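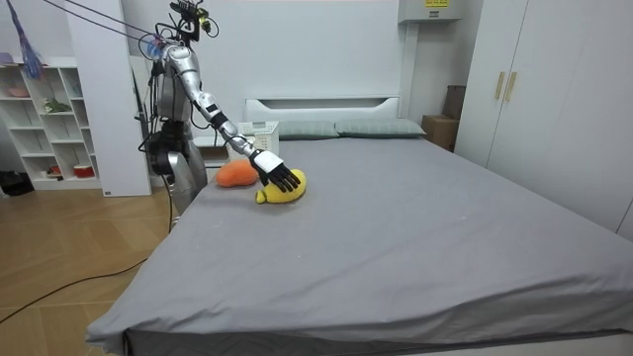
Rechte Hand am gelben Plüschtier, das orangefarbene liegt links daneben. Dahinter der weiße Korb auf der Matratze.

Weiche Ware

Der Nachrüstsatz Ponder soll humanoide Roboter für Aufräumarbeiten im Wohnraum ertüchtigen. Wir haben ihn im Versuchszimmer des Herstellers Nullholm geprüft.

Von Morena Orlandini

Plüschtiere gelten in der Greiftechnik als undankbare Objekte. Sie haben keine feste Kontur, geben unter Druck nach und sehen nach jedem Kontakt etwas anders aus. Ein Greifplaner, der mit starren Körpermodellen arbeitet, findet an ihnen keine verlässlichen Kontaktpunkte. Liegen sie zudem auf einer Matratze, gibt auch die Unterlage nach, und die Höhe der Auflagefläche verändert sich, sobald die Hand drückt.

Genau für diese Paarung aus weichem Objekt und weichem Untergrund bietet Nullholm seit April den Satz Ponder an. Er besteht aus einem Sensoraufbau für den Oberkörper, der Fünffingerhand Lysenko, einem Rechenmodul und der Einrichtsoftware Flestis. Die Plattform selbst gehört nicht zum Lieferumfang. Vorausgesetzt wird ein humanoider Roboter mit offen dokumentierter Armschnittstelle und einem Handflansch, für den ein Adapter verfügbar ist. Der Anbieter richtet sich an Forschungsgruppen, Integratoren und Betreiber von Musterwohnungen. Für private Haushalte ist der Satz ausdrücklich nicht freigegeben.

Aufbau und Anschluss

Der Sensoraufbau sitzt oben auf dem Roboter und trägt ein kleines Kameramodul. Strom und Daten führt Nullholm in der geprüften Ausführung über Leitungen nach oben zur Decke ab. Das entlastet den Akku der Plattform und hält das Rechenmodul aus dem Rumpf heraus, begrenzt aber den Bewegungsraum. Bei Drehungen des Oberkörpers muss die Zugentlastung so eingestellt sein, dass die Leitungen weder am Schultergelenk anliegen noch am Sensoraufbau ziehen. Das Handbuch widmet diesem Punkt einen einzigen Absatz. Angesichts der Zeit, die wir mit dem Nachstellen verbracht haben, ist das zu wenig.

Die mechanische Montage ist dagegen unkompliziert. Der Handadapter wird mit vier Schrauben am Flansch befestigt, die Lage ist durch einen Passstift vorgegeben. Lysenko wiegt ohne Manschette 535 Gramm. Damit bleibt die Hand im zulässigen Bereich vieler Leichtbauarme, die Trägheit am Armende nimmt gegenüber einem einfachen Parallelgreifer allerdings merklich zu. Wer die Armregelung nicht neu parametriert, sieht beim Abbremsen ein Nachschwingen. Flestis bringt dafür einen Identifikationslauf mit, der den Arm durch eine Folge langsamer Posen führt und die Lastparameter schätzt. Nach diesem Lauf war das Nachschwingen an unserem Prüfling auf ein unauffälliges Maß reduziert.

Im Vergleich zur Montage fällt die Verkabelung ab. Die Steckverbinder an der Hand sind verriegelbar und eindeutig kodiert, die am Rechenmodul sind weder das eine noch das andere. Zwei der Anschlüsse lassen sich vertauschen, ohne dass die Software eine verständliche Meldung ausgibt. Angezeigt wird lediglich ein Zeitüberlauf auf dem Sensorbus. Laut Nullholm ist eine geänderte Buchsenleiste in Vorbereitung.

Einmessen mit Flestis

Vor dem Betrieb wird der Arbeitsraum eingemessen. Der Roboter steht dazu an seinem späteren Einsatzort, in unserem Fall am Rand eines großen Betts, und nimmt Kopfteil, Matratzenfläche und Ablagebehälter aus mehreren Oberkörperstellungen auf. Flestis erzeugt daraus ein Höhenmodell der Liegefläche und markiert Bereiche, in denen die Hand keinen Kontakt aufnehmen darf. Der Bediener kann diese Zonen erweitern, verkleinern oder einzelnen Objektklassen zuordnen.

Die Segmentierung arbeitet auf einem glatten grauen Spannbetttuch sehr sauber. Gelbe und orangefarbene Objekte heben sich davon ohnehin deutlich ab, der Farbkontrast ist hier also ein günstiger Fall. Anspruchsvoller sind die graugrünen Kissen am Kopfteil. Sie unterscheiden sich in Farbton und Helligkeit weniger von der Unterlage, und ihre flache Lage liefert wenig Höheninformation. In den ersten Aufnahmen ordnete Flestis die Kissenränder teilweise der Matratze zu. Nach manueller Korrektur der Zonen trat der Fehler nicht mehr auf, solange die Kissen liegen blieben. Wurden sie verschoben, musste die Zuordnung erneut bestätigt werden.

Ein Korb mit perforierten Seiten ist für Tiefensensoren ebenfalls kein dankbares Ziel. Die Messpunkte verteilen sich auf Wandung und Hintergrund, die Innenkante erscheint im Modell ausgefranst. Flestis löst das durch einen parametrischen Behältertyp: Der Bediener wählt die Grundform, die Software passt Abmessungen und Lage an die zuverlässig erfassten Randpunkte an. Das Verfahren ist pragmatisch und war im Test stabil. Die Behälterbibliothek umfasst bislang nur rechteckige und runde Grundformen.

Der Greifvorgang

Ponder zerlegt das Aufnehmen eines weichen Objekts in Anfahrt, Auflegen, Schließen und Abheben. Ungewöhnlich ist die Auflegephase. Die Hand fährt mit gespreizten Fingern von oben an das Objekt, setzt auf der Oberseite auf und hält diese Stellung, während die Fingersensorik die Nachgiebigkeit bestimmt. Erst aus dieser Messung leitet der Regler Schließweg und Fingerreihenfolge ab. Das kostet Zeit, liefert aber einen Schätzwert, den die Kamera allein nicht erbringen kann: ob unter der Hand Füllmaterial, Matratze oder beides nachgibt.

Länglich-spitze Formen greift das System bevorzugt quer zur Längsachse. Bei ovalen Objekten ist die Achse weniger ausgeprägt, der Planer wechselt dann gelegentlich zwischen zwei gleichwertigen Lösungen, was sich als kurzes Drehen des Handgelenks vor dem Aufsetzen bemerkbar macht. Schädlich ist das nicht, es verlängert aber den Zyklus. In der Konfiguration lässt sich eine Vorzugsrichtung setzen, die den Wechsel unterdrückt.

Unsere Prüfreihe umfasste über 20 Durchläufe mit wechselnder Objektlage. Griffe in der Nähe der Bettkante, auf der Seite des Roboters, gelangen am zuverlässigsten. Mit zunehmender Reichweite streckt sich der Arm, die verfügbare Steifigkeit in senkrechter Richtung sinkt, und die Nachgiebigkeitsmessung wird unschärfer. Das System erkennt diesen Zustand und gibt eine Warnung aus, bricht den Griff aber nicht ab. Wir hätten eine einstellbare Schwelle bevorzugt.

Fehlgriffe folgten fast immer demselben Muster. Ein Finger geriet beim Schließen unter eine Falte des Betttuchs und hob Stoff mit an. Lysenko registriert den erhöhten Zug, der Regler öffnet die Hand und beginnt von vorn. Beim zweiten Versuch variiert die Software den Anfahrtswinkel. Bleibt auch dieser erfolglos, wird das Objekt zurückgestellt und der Bediener benachrichtigt. Die Logik ist nachvollziehbar protokolliert, jeder Abbruch trägt einen Ursachencode und lässt sich in Flestis zeitsynchron mit den Sensordaten abspielen.

Ablegen und Zykluszeit

Das Ablegen im Korb ist unkritischer als das Aufnehmen. Die Hand fährt über die Behältermitte, senkt bis zu einer einstellbaren Höhe ab und öffnet. Einen Füllstand ermittelt Ponder nicht. Bei vollem Behälter legt der Roboter also auf vorhandene Objekte auf, und was danach über den Rand rutscht, wird beim nächsten Kameralauf als neues Objekt auf der Matratze geführt. In einer Versuchsanordnung ist das hinnehmbar, für den Dauerbetrieb fehlt eine Begrenzung.

Die Arbeitsgeschwindigkeit ist insgesamt niedrig. Der größte Anteil entfällt auf Auflegen und Messen, danach folgt die Anfahrt. Nullholm erlaubt es, die Messphase für bekannte Objekte zu überspringen und gespeicherte Werte zu verwenden. Die Zyklen werden dadurch spürbar kürzer, zugleich verliert das Verfahren seinen wesentlichen Vorteil, sobald ein Objekt anders liegt als bei der Einlernfahrt. Für Messreihen empfehlen wir, die Option abgeschaltet zu lassen.

Sicherheit und Wartung

Der Satz bringt keine eigene Sicherheitssteuerung mit. Kraftbegrenzung und Nothalt bleiben Aufgabe der Plattform, Ponder wertet deren Zustand lediglich aus. In beengten Räumen ist zusätzlich die Leitungsführung am Boden zu planen. Eine Leitung, die vom Standort des Roboters quer über die Dielen läuft, ist eine Stolperstelle und sollte im regulären Betrieb abgedeckt werden. Entsprechendes Zubehör führt der Hersteller nicht.

Die Fingerkuppen von Lysenko sind Verschleißteile und ohne Spezialwerkzeug zu wechseln. Textilfasern setzen sich bevorzugt in den Gelenkspalten ab. Nullholm schreibt eine Sichtprüfung vor jeder Sitzung und eine Reinigung mit trockenem Pinsel vor, Druckluft ist untersagt. Nach einem Kuppentausch verlangt Flestis eine Nullpunktaufnahme der Fingersensoren. Sie läuft selbsttätig ab, darf aber nur ohne Objektkontakt gestartet werden, worauf die Oberfläche leider erst im Fehlerfall hinweist.

Bewertung

Ponder ist ein Werkzeug für Gruppen, die Greifversuche an nachgiebigen Objekten reproduzierbar durchführen wollen und über eine geeignete Plattform verfügen. Die Auflegephase liefert brauchbare Daten, die Protokollierung ist besser als bei den meisten Nachrüstlösungen, und die Hand ist mechanisch sorgfältig ausgeführt. Abzüge gibt es für die vertauschbaren Anschlüsse, die knappe Dokumentation der Leitungsführung und die fehlende Füllstandserkennung.

Nullholm liefert Ponder ausschließlich auf Projektbasis, Preise nennt das Unternehmen auf Anfrage. Lysenko ist auch einzeln erhältlich, dann allerdings ohne die Auflegeregelung. Flestis ist an das Rechenmodul gebunden und wird nicht separat lizenziert.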